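Utensilios Plurneck: ficha de los datos

Autora de la ficha: Zuweira Boateng
Revisión: Jianguo Fu
Última modificación: 8 de agosto

La colección reúne sesiones de recogida de utensilios de cocina sobre una mesa. La actividad es siempre la misma: colgar los utensilios en un soporte metálico o retirarlos de él.
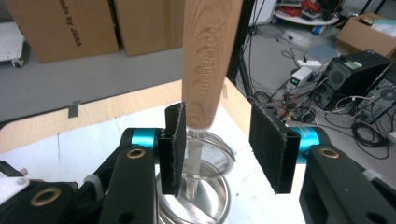
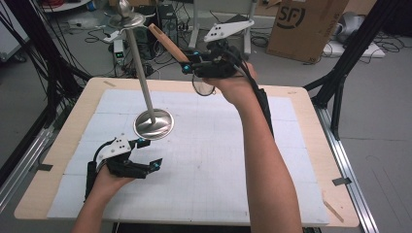 Contenido

103 sesiones, repartidas en 5 carpetas. Cada carpeta lleva un archivo notas.txt con el utensilio usado y la tarea (colgar o retirar). Las sesiones de julio están en la carpeta 2.

Utensilios

Se anotan por el tipo de mango: madera, metal u otro. Si el mango lleva letras grabadas, por ejemplo "KITCHEN TOOL", se copian tal cual en el campo inscripcion. El soporte no cuenta como utensilio y tiene su propio campo.

Problemas conocidos

En 25 sesiones falta el campo inscripcion. Nerys Griffiths las está completando. Dos notas de la carpeta 4 confunden colgar con retirar; quedan sin corregir hasta la próxima versión.

Contacto

Dudas sobre las notas: Yichen Zheng. Acceso a las carpetas: Siebe Hendriks.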